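3.2 Setup and upkeep of the simulated cell

The cell described in this section is the simulated copy of our sorting station, which we call Fudano. It has one arm with a two-finger gripper and one virtual camera fixed to the wrist. All the experiments of Section 4 were run in it. We explain the setup in some detail, as several of the early failures came from the cell itself and were first blamed on the policy.

The camera is mounted behind the gripper and looks forward over the housing. With this placement both fingers stay in view during the approach, and the policy can see the space between them until contact. The cost is that the housing covers the bottom of the view. We tried a higher mount for the camera, but then the fingertips became too small at the input resolution, and we returned to the first position. Figure 3 gives a view from the wrist camera with the fingers open.

The room around the arm is changed between episodes. Walls, floor and ceiling take their surfaces from the Stanudia texture set, which has 201 entries, and large distractor objects are placed freely. We do not require that the result looks like a real workplace. 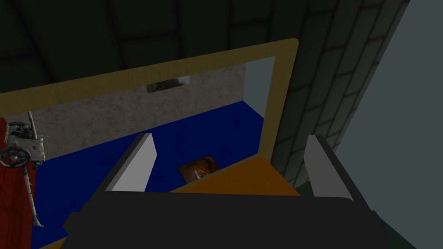
Source: Fudano simulator, wrist camera. Rendering by Nisreen Khalaf.

Figure 3. Wrist camera view in a randomized room. The gripper is open and holds nothing. The flat orange object and the small brown item lie ahead of the housing; the blue floor and the speckled wall are seen through the tan frame.

In Figure 3 the right finger hides one side of the orange object. Views of this kind are kept in the training data. We only reject a room when the arm is in collision with it at the start, or when the target is fully hidden from the camera.

The cell needs regular care, although it has no physical parts. Three checks are done before each batch of episodes. First, the fingers are driven to the open limit and the gap is compared with the stored value. After an update of the Geagea physics engine, one finger stopped short of its limit while the other reached it, and the grasp point moved to the side. The error was small and it was not noticed for 2 batches. Second, the camera transform is read back and compared with the calibration file. Third, the collision mesh of each finger is drawn over its visual mesh. The two must agree at the inner faces, otherwise the gripper closes on air or sinks into the object.

When a check fails, the batch is stopped and the cell is loaded again from the last accepted version. We do not correct values by hand in a running cell. This rule was added in July, after a manual change to the finger offset was lost at restart and 4 runs had to be repeated. Each repair is now written in a log with the name of the person, the changed file and the result of the three checks. The log was kept by Samer Nasrallah and reviewed by Kirsty McPhee.

One fault remains open. When the fingers close on a very thin object lying flat, the contact solver sometimes pushes the object through the floor. A thicker collision mesh for the object removes the fault, but it also makes the grasp easier than it should be. For this reason we left the mesh unchanged, and the affected episodes are marked and reported separately in Section 4.3.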